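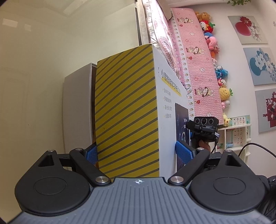 A reader wrote under the last post that parallel jaws would have saved me most of this trouble, and asked why I was still putting effort into a linkage that swings its fingers through an arc.

Posted June, by Skititz
5 min read

The comment is fair as far as it goes. A parallel jaw keeps its pads square to each other over the whole stroke, and the geometry fits on a napkin. The cost is width. My rail version needed a body as wide as the widest thing it could open to, and it hit furniture constantly. The swinging arms fold back alongside the body when closed, and the body itself stays narrow. I can live with the pads changing angle if I know by how much.

So this post covers the pivots, the pads and the wiring on the current pair, and the test results I have so far.

Pivots

There are six on the top side: two large discs beside the front of the central plate, and four smaller caps further out on the housings and arms. The first set ran straight on M4 screws. That was a mistake. The thread cut into the bore of the printed arm, and within an evening there was enough slack to see the fingertip move when I breathed on it. The present set uses shouldered pins from Stuvico with a flanged bush pressed into each arm. The shoulder takes the clamping load, so the screw can be done up tight without pinching the joint.

Pressing the bushes in was slower than expected. Printed holes come out small and slightly oval on my machine, and a bush forced into an oval hole becomes an oval bush. I now print the holes undersize and ream them by hand, turning the reamer in one direction only. Two arms went in the bin before I had that right. The press at the Gosselin workshop does the last step, with a scrap of MDF underneath to stop the arm flexing.

I ran the right-hand unit for 3000 open and close cycles on a small crank rig, then measured play at the tip again. It had grown by less than I can measure reliably with a dial gauge clamped to a kitchen shelf. I would like a better fixture before claiming a figure.

Pads

The pads are a blue textured material, fixed to the fingertips with contact adhesive over a keyed surface. I tried three thicknesses. The thinnest gave the best feel for when contact had been made, and the worst grip on glossy card. The thickest had plenty of grip but squirmed sideways under load, which makes a box turn slowly in the hand. The middle one is fitted to both units.

Boxes are the awkward case, and specifically boxes taken at a corner. Approach one with an edge pointing towards you and each pad meets a different face. The two faces are at right angles, the pads are not, and the contact shrinks to a strip. Squeezing harder pushes the box forward, out of the mouth. I spent too long treating this as a friction problem. With faces at that angle, more friction only delays it.

Two things helped. The first was letting the pad mount rock a few degrees on its own axis, which widened the contact strip on card. The second was learning to roll my wrist before closing, so that the pads come down on opposite faces. That one is operator skill and will be no use if this ever goes on the end of an arm. I have written it down as an open problem.

For load testing I used a plain carton filled with steel offcuts and newspaper. Gripped square across opposite faces, the old pads let go at 1375 g. The new ones held 1578 g for a full minute, and I stopped there for want of offcuts. Taken at the corner, neither set gave a repeatable number. I have left those out.

Weight

One complete unit, without its cable, is 785 g on the kitchen scales. That is more than I wanted. It is fine for ten minutes and tiresome after half an hour, mostly in the forearm. The linkage arms are thicker than they need to be, because I drew them before I knew where the stress was. The central plate has lengthwise ribs, so its base thickness could come down without giving up much stiffness. Between the two I expect to lose a useful amount at the next print.

Wiring

Each unit has one cable leading away from it. My early layout let the cable leave at an angle and relied on a zip tie for strain relief. It worked loose every time I turned the gripper on its side. The connector is now a proper seated plug, and the cable is left with a generous loop so that wrist movement is taken up in the slack. The loop catches on things. I have not solved that either – a coiled lead was worse, as it pulled back on the hand at full stretch.

The position signal goes to a Korus board, one channel per unit. The readings were noisy until I moved the sensor ground to the board's analogue side, a change of one wire that took most of an evening to find. There is still a small jump near the fully closed end. I suspect the magnet is a little off centre on the shaft. It repeats in the same place on every cycle, so for the moment it is corrected with a lookup table, and I will redo the magnet holder when the unit is next apart.

Still to do

Print the thinner arms and repeat the crank test on them.

Build a corner fixture that holds a carton at a known angle, so the slip tests mean something.

Try a softer backing behind the pad, with the present surface kept on the outside.

Label the left and right housings on the inside. They look alike until the screws are in, and I have assembled one backwards twice.

The drawings for the current arms have the wrong bore on sheet two. Use the value on sheet one until I get round to fixing it.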